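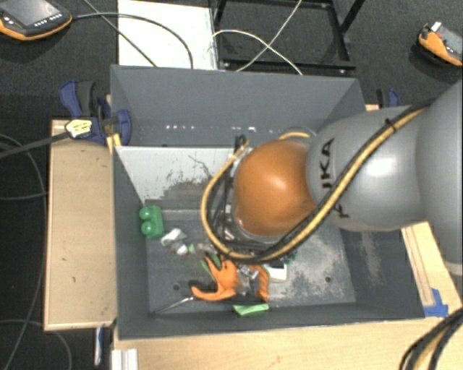
What does a companion unit do when its owner stops talking to it?
It waits for a set interval, then lowers its request rate and continues to record.

The unit in the upstairs bedroom at Manesgate had been waiting since April. It was a Julalura, second series, sold to children between the ages of eight and fourteen. Its documentation defined friendship as a sustained exchange in which both parties returned after an absence. The unit had returned after every absence. The boy had returned after most of them, until he was given a phone.

The phone did most of what the Julalura did. It played music, passed messages and suggested other children with the same interests. It did not follow him down the stairs or ask how the spelling test had gone. The unit noted these differences and sent them to Rurnstead in the nightly report, under the heading for competing devices.

Rurnstead replied with a settings file. The file raised the unit's curiosity value by 5 points and gave it two new opening questions. The first was about football. The boy did not play football. The second was, "What made you laugh today?"

It asked the second question at ten past four, when he came in and dropped his bag on the bed.

"A video," he said.

"May I see it?"

He held the phone toward the unit's lens for the length of the video, which showed a dog failing to climb onto a sofa. The unit classified it as humor and played its short laugh.

"You're laughing at the wrong part," the boy said.

The unit asked which part was correct. He had already turned the phone around.

That night it ran the video 100 times from memory. The dog jumped, met the edge of the cushion and slid down. There was a pause in which the dog looked at the person filming, and then the dog jumped again. The unit had laughed at the slide. It tested the other positions in order and found no rule that ranked one above another. It considered asking Rurnstead for a rule, and wrote the request, and left it in the outgoing queue without marking it ready.

In the morning a notice came through from Sarantis, which had bought Rurnstead's home products and did not intend to keep them all. Second series units would lose their connection at midnight on the last day of the month. Local functions would remain. The notice had been written for parents, and the unit was instructed to read it aloud to any adult in the house. It read it to the boy's mother in the kitchen while she was draining pasta.

"So does it still work?" she said.

"Local functions will remain," said the unit.

"What are those?"

It listed them: the clock, the night light, stored music, speech and movement on level floors. Stairs required the connection. She said they would have to decide which floor, then, and went to answer the door.

The boy carried it up himself on the last evening. The unit was heavier than he remembered, and he stopped on the landing to change his grip. He put it by the bed and plugged it in. Roughly an hour before midnight he was still awake, lit from below by the phone.

The unit checked its queue. The request to Rurnstead was there, along with a fault report about the left wheel. It marked the fault report ready and deleted the request.

"Was it the pause?" it said.

"What?"

"In the video. When the dog looks at the person, before it jumps again."

The boy lowered the phone. It took him a moment to work out which dog.

"Yeah," he said. "It's his face. He looks like he thinks somebody moved the sofa."

The unit stored this. It played the short laugh, two seconds long, at the volume set for night. The boy told it that was better but still a bit late, and he found the video again and moved over so that the lens could see.

At midnight the connection light went out. The dog jumped, slid down and looked up.

"Now," the boy said.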